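How to Budget for Hand-Held Gripper Kits
January 6, 2019
By Yaroslav Antoniuk

A hand-held gripper is cheaper than an arm, and that makes it easy to under-budget. The purchase order covers the tool. It usually leaves out the pads, the table, the props and the hours. This page goes through the order I use when I plan a new station.

Step 1. Write the task list first

List the things your operators will pick up, open, wrap, stack or pour. Do this before you ask for a quote. Finger opening and pad type depend on the largest and the most slippery items on that list. When we set up the station at Govska, we had 66 tasks on paper, and 14 of them needed a wider opening than the model we were about to order. We changed the order and lost only a week.

Step 2. Price the tool and the spares together

Ask the seller for a single quote with these lines:

Gripper body
Camera and mount
Cables and charger
Spare finger pads
Spare fasteners

Pads are the line people skip. Foam and fabric coverings fray at the edges, and the more your operators drag them along a tabletop, the sooner they go. We order 12 pairs per tool for the first run and reorder when a third are left. Check whether the pads are sold separately. Wesex quoted us for complete finger assemblies only, and that doubled the line.

Step 3. Plan the table

You need a plain surface at a comfortable standing height and room to walk around it. A light top makes most objects easy to see. A black curtain behind the table costs little and saves you from repainting a wall.

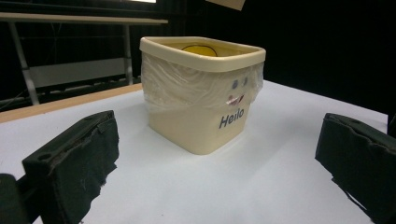 Put lighting on its own line. Ceiling lights may be enough, but test them with the camera before you decide. Glossy packaging is a good test item, as highlights can hide the edge you want the operator to grip.

Step 4. Set aside money for props

Household containers, wrap, cups and toys are cheap one at a time. Over a long task list they add up, and soft or single-use items have to be replaced all the time. I put $200 per station into this line and keep it apart from the equipment budget so that operators can restock without a purchase request. Buy duplicates of anything that appears in more than one task.

Step 5. Count the hours

Include training, pad changes, table resets and file checks. Resets take longer than new managers expect. Time a few yourself and use your own figure.

Step 6. Order one, then the rest

Buy a single kit and run it through the hardest tasks on your list for two weeks. Note what wears out, what slips and what the operators complain about. Then place the full order. Stevik and Từ both agreed to hold their unit price for us during the trial, so ask for that in writing.

Keep the trial notes with the quote. You will want them when the spares line comes up for renewal next January.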